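Maintenance of the Pomel Cell
Oct 10, 2026

The Pomel cell is the simulated arm used for handling trials at Jilis. Its wrist view is reviewed after every 70 cycles, with attention to how the fingers sit on either side of the part.
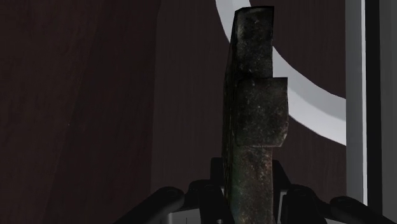
Base and Wrist

The base position is checked next – the arm shares its table with a monitor, and clearance at the wrist is limited.
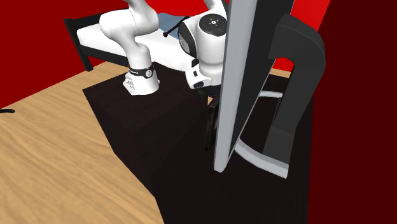

Any change to the mounting offset is entered in Kelatent before trials resume. The present setting has served for more than 4,000 cycles. Finger friction remains at 66 percent.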